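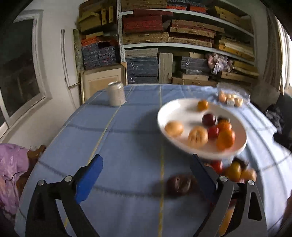

Two-finger hand gripper with blue tip pads, at the table with a plate of fruit.

Search this site Search Go

About Trivton

Trivton sets up and repairs hand-held grippers. Subira Kaijage runs the bench and Normand MacDonald keeps the parts log.

A gripper on service is stripped at the finger joints. Pads are replaced as a pair. Joint screws are torqued, marked and checked again after 600 cycles. Finger travel is then set against a 68 mm gauge block, and the tool goes back to table work with plates and loose items before release. Normal turnaround is 10 working days.

Spare fingers and pads are kept in stock. Service sheet last revised 25/01/2023.

Contact: Trivton service desk, Werkham | © Trivton | Back to top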